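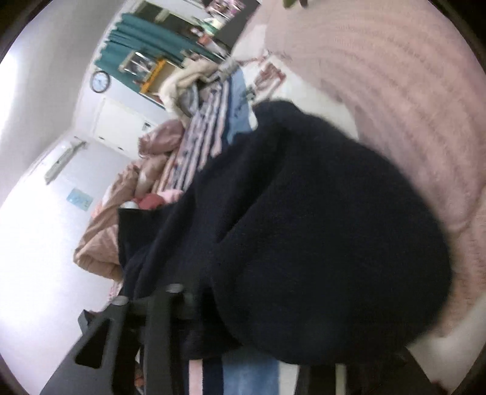 Metura hand-held gripper – home textiles kit
Product page, revised March

Two-finger hand gripper with top camera. For folding, laundry and bed work in lived-in homes. Product code MT-84. Sold by Gisel, spares and repairs through Medeiros.

In the box: gripper, wrist strap, spare screws, hex key, printed practice sheet. Batteries not included, sorry.

Weight 1322 g with camera fitted. Heavier than the old Prutus one, so read the bit on breaks.

Good practice for home sessions
Our house rules, written by Lindalva Vasconcelos. Not a legal standard and doesn't replace your own risk assesment. If your site has stricter rules, use those.

Before you start
Written consent from every adult in the home. One form per household is not enough.
Post, photos, medicine, screens with names on – out of view or covered.
Leave the rest of the room as it is. Don't tidy for the camera. Toys on the bed stay on the bed, full shelves stay full.
Check all finger screws. Finger tight then a quarter turn with the key. Loose screw heads snag knitwear.
Wipe fingers between homes, and after any pet bedding.
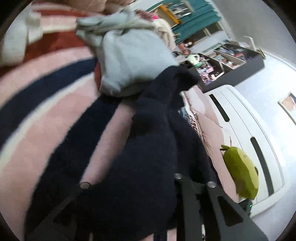

During
Dark cloth on dark fingers is the hard one. Navy and black garments hide the finger edges, so go slower and keep part of the bed cover in view for contrast. Striped covers are good for this, plain dark ones poor.
Squeeze, pause, lift. No yanking. If the cloth catches, open fully and start that grasp again.
Keep your free hand out of the gap between the fingers.
Stop if a child or pet comes in. Stop means trigger released and gripper down, not held up in the air.
Break after 84 grasps or when your wrist says so, whichever is first.
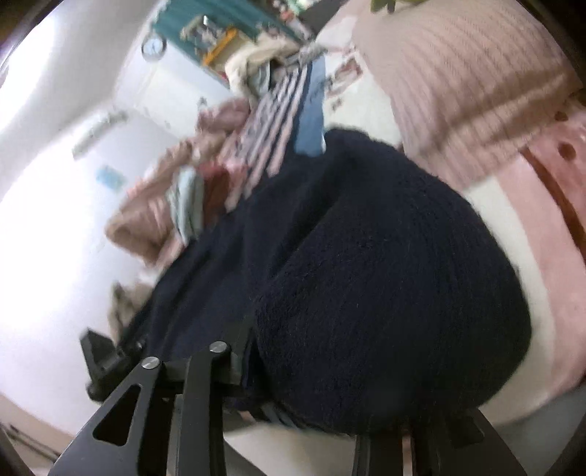

Grasp on navy fleece, both fingers at the cloth.

After
Note bad grasps as bad. Please don't delete them, they're wanted.
Any face, address or document caught on camera – flag it the same day and tell the household.
Keep consent forms apart from the recordings, seperate folder, separate login.

Checks and returns
Lucimara Lopes tests each unit on the bench before dispatch, 97 open and close cycles, cotton and fleece. Signed slip in the lid. No slip, send it back and we pay postage.
Guarantee 2 years on linkage and brackets. Finger pads are wear parts, not covered.

Not for use on: wet bedding, electric blankets, anything being worn by a person.

Fits left or right hand. Replacement fingers sold in pairs only. Orders in before 2 pm go out same day, spares take longer.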